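Thread on the hand-held gripper build, since a few people asked where it got to over October. Short version: both hands work, the cables are still a pain, and I'm on the second version of the jaws.

1/ Goal for anyone new. I want to hold a pair of grippers, do a small job with them at a table, and log what each one did. Later the same jaws go on an arm. The arm is not built yet and I'm not going to talk about it much.

2/ I named the project Jotater back when it was only going to pick up pens. The name stuck. The folder is full of files called jotater_final_2 and so on. I have cleaned up maybe half of them.

3/ Work happens at Wurnow, the shared shop. I have a shelf there and a booking on the carpeted room in the mornings. Printing happens at home because the shop printer always has a line.

4/ Jaws first. Version one was too flexible at the tip. It would close on a marker fine and then the marker would roll out as soon as I tilted my wrist. Version two has a thicker back edge and a steeper angle. It weighs a little more and I can live with that.

5/ Each gripper carries a triangular mounting plate on top. White filament, because that's what was on the spool. The first pair cracked at a corner when I overtightened the screws. I added a fillet and went up one wall in the slicer. No cracks since.

6/ Current test is a pencil case job. Pick up the pen, put it in the pouch, pick up the marker, put it in the pouch, close the zipper. The zipper is the hard part. The pull is small and the fabric gives when you push on it.

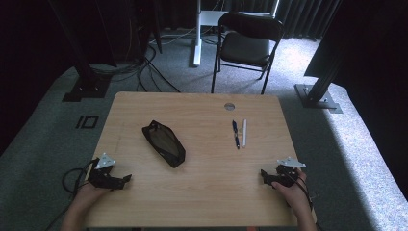 Both grippers at the table, with the pouch, pen and marker laid out.

7/ I've logged 293 runs of this so far. 222 of those got both the pen and the marker in the pouch. I'm not counting the zipper yet. If I did, the number would be a lot worse.

8/ Most misses are the same miss. The pouch is soft, so when one jaw pulls the opening up, the other side folds in and blocks it. What helps is pinching the top layer only and lifting before moving sideways. Took me a long time to stop pulling first.

9/ The marker is easier than the pen. It's a plain cylinder and the jaws settle on it. The pen has a clip, and if the clip is turned the wrong way the jaws land on it and the pen twists. I now reset the clip direction at random so I'm not training myself on the easy case.

10/ Cables. One per hand was the plan. The left one coils up next to my hand and catches on the table edge when I reach across. I tried clipping it to my sleeve, which worked until I forgot and stood up. The next try is a softer cable and a longer strain relief.

11/ Ibrahim Danladi at the shop suggested routing both over the shoulder to a small box on a belt. I printed the box this week. The lid doesn't fit yet - I measured the connector without its boot on.

12/ Logging is simple. Jaw position, a timestamp, and a start/stop from a foot pedal. One file per run. I throw out a run if I talk to someone in the middle of it, since my hands slow down and the timing is useless.

13/ Calibration is the step I keep skipping and then paying for. Close the jaws all the way, open them all the way, save. It takes less than a minute for each hand. I lost 32 runs to a bad zero on the right gripper, and those are not in the total above.

14/ Parts, for the people asking. Bearings and screws came from Hiebert, the position sensors came from Pitholm. The Pitholm ones shipped with a different connector than the page showed, so check before you crimp anything. I had to redo both ends.

15/ Things I'd do over: print the jaws in one piece, put the screws where a driver can reach them, and label left and right on the inside. The two halves look the same until you try to close them.

16/ Files: I'll post the plates and the version two jaws once the belt box closes. The version one jaws are not going up. Please stop asking for those, they drop things.

17/ Next up is the zipper. I'm going to try a strip of rubber on the inside of one jaw and leave the other one bare, so I can compare. If the rubber peels I'll try dipping the tip.

18/ Back in the room tomorrow at 9. Will add to this thread when I have zipper numbers.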